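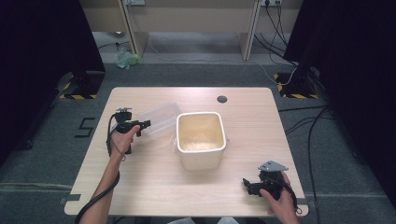 Gwawr Morris talks fast and doesn't sit down. We had agreed on an hour, got a bit more than that, and most of it was spent standing next to a table while she changed battery packs and looked for a pen. Orkov, Zandeldale. Second floor, bad coffee. My notes are messy so this is more or less in the order it came out.

Her job title is data lead. The project is called Tisberg, and the thing it is meant to feed is a policy that everyone in the office calls James. Why James? "It was the name of a folder. Then it was in the slides and that was that."

What James needs is examples. Lots. Somebody takes a gripper in each hand and does a small household job with both, start to finish, while everything gets recorded. Then does it again. The arms come in much later, in another room, and they learn from what the hands did.

"People come in expecting to see a robot," she says. "I tell them the robot is the last part. What we make up here is demonstrations. If these are bad then there's nothing anybody downstairs can do about it."

The list of tasks is on a shared sheet and changes all the time. Tubs and lids, lining a bin, folding a towel, putting cups back. Boring on purpose, she says, and then corrects herself – boring to people. A clear lid on a pale table is about as hard as it gets for a camera. She fought to get clear plastic on to the sheet early. The first plan was to start with bright colored blocks and move up slowly.

"I said no, because then we get really good at blocks. And we'd have to redo everything. I've done that, at my last place. Months of it."

So how many is enough? For one task they set the bar at 1,000 good episodes before anybody is allowed to train on it. Good means it was finished, no hand went in to help, both tracks stayed in sync. She won't give a percentage for how many get thrown out. "More than the managment would like."

One session is 60 episodes. Then you stop, even if you feel fine. That rule came from Gwawr and she is strict on it. Tired people get sloppy in a particular way, they begin cutting the corner between one step and the next, and you don't notice it while you're doing it. You see it later in the curves.

"It's your wrists first. Then you get bored, and then you get clever. Clever is the worst one. Someone finds a trick for flipping the lid over with one finger of the gripper, looks great, everybody laughs. And now I've got a whole afternoon of a trick the arm can't do."
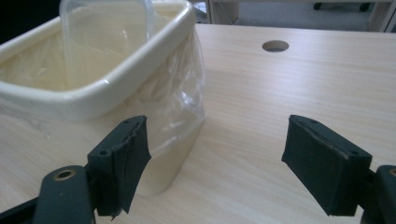 Rhodri Gronow sees it differently, and said so from the next desk without being asked. In his view the tricks should stay in, marked as tricks, and the cleaning has gone too far already. If every example is tidy the model never sees what a slip looks like, or how a person gets out of one. He would keep the drops too. All of them.

Gwawr has clearly heard this before. "He's half right. I keep recoveries. You miss the rim, you come back, you get it – lovely, keep it. What I don't keep is someone giving up."

They did test it, sort of. In September last year they trained two versions on the same task, one on the clean set only and one with the recoveries left in. The second was better at getting itself unstuck and slower at everything else. Each of them thinks this proved their point. Rhodri put both plots up on the wall, they're still up.

I ask about the hand-helds. Why not just drive the arms remotely, like other groups do? Speed, mostly. With remote control a new operator needs days before the motion looks natural, and with these it's more like a morning. You feel the thing you're holding, at least a bit, through the handle. And you can carry them to another building in a bag, which matters as they want kitchens next. Real ones with people's stuff in them.

The downside is that a person can reach anywhere. Lean over, twist, come in from behind. The arm can't. So there's a filter that goes through every episode and checks if the arms could have done the same path, and drops it if they couldn't. Gwawr got the first version of that filter running over a long weekend and it rejected nearly everything. Panic. It was a wrong sign in one of the transforms.

"I didn't sleep. Then it was a minus. I still have the commit."

Pads are the other headache. The tips wear, grip changes, and then the early episodes and the late ones don't quite match. She'd like to log every pad change. Right now it's done when somebody remembers to.

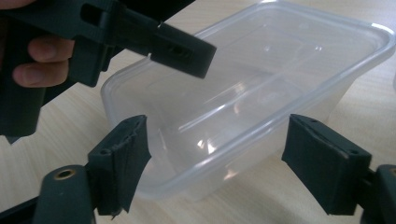

Does it matter who does the demonstrating? It matters a lot, according to Gwawr, and they found that out late. For the first stretch it was three people, all right-handed and all pretty tall. James got good at copying them. Then a new starter came in, left-handed, led every task from the other side, and the held-out scores for her episodes were awful. Since then they rotate. Nobody gets to own a task, and each one needs lefties in it before it counts as finished.

They're at almost 2,000 episodes on the tub task now, double the bar, and she still wouldn't call it done. Placing is fine. Pressing a lid down evenly with two hands at once is where it comes apart, one side goes in and the other side pops up. She thinks the force just isn't in the data. Cameras don't see pushing. There's a sensor on order, or there is a form for a sensor, she wasn't sure which.

Does she do episodes herself still? Every week. She says you can't write instructions for something you haven't got sore wrists from. Her own are not the best in the set, by the filter's count. Rhodri's are. She'd prefer I left that out but said it was ok when I asked agian.

Next is drawers. After that, the kitchens, if somebody signs for the insurance. She had another session starting and someone was already waiting for the table.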